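3.2 Planter boxes and trimming

Coleus was grown in deck planters at the Rakbridge site, two kinds, one broad-leaved and one narrow. Cuttings came from Useck stock and were rooted in water, then potted. 272 plants in all after losses. Half the boxes were trimmed each time flower spikes showed, the other half left alone. No feeding in either group. Watering by hand, mornings, skipped after rain.

Slugs were a problem early. We lost 13 plants in the first two weeks, nearly all from the boxes nearest the fence, and these were not replaced. Khosravi moved the remaining fence boxes onto bricks, and damage mostly stopped. The move is noted in the planting log under 04/07/2021 and we treat everything before it as settling-in time.

Spikes were pinched off at the first pair of full leaves under the bloom. Where two people trimmed the same box the cut height varied more than we wanted (see 3.4). Marjan Ghorbani redid the marking with colored yarn, which helped, though yarn faded by August and had to be tied again on the sunny side.

Bee visits were tallied by sitting beside a box for a fixed time, same order of boxes each round. Bumblebees and honeybees lumped together. Small hoverflies left out, too easy to miss.

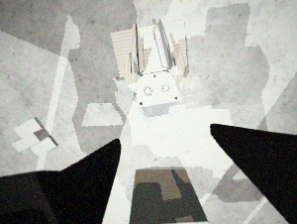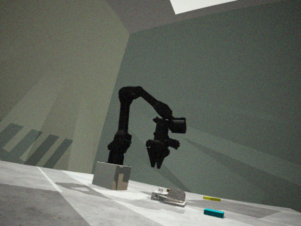

Figure 4. Simulated views. First: black gripper fingers, close view. Second: arm on its pedestal, gripper pointing down.

3.3 Results, trimmed and untrimmed

Untrimmed boxes drew far more bees, no surprise. Some 400 visits over the season against 200 in the trimmed boxes, and most of the trimmed-box visits came in the few days before a pinch was due. Shade boxes were slow in both groups.

Trimmed plants were fuller and kept better leaf color. Untrimmed ones got leggy, then dropped lower leaves once seed set began, the narrow-leaved kind worse than the broad. Height differences were small till midsummer and then widened quickly. Three untrimmed boxes fell over in wind and were set upright the same day; we kept them in the tally.

Wu and Parsa scored leaf color separately from the same card. Agreement was good for the red types, poorer for the lime-green ones, where late sun bleaching and plain aging look alike. Those scores should be read loosley. Soil moisture readings are missing for one week (dead battery) and were not filled in.

A mixed approach seems worth trying: trim through early summer, then let the front boxes bloom. Morsy growers already do something close to this with basil. We did not test it here. Timing of the last trim would be teh main thing to settle, and it likely shifts with how much afternoon shade the boxes get.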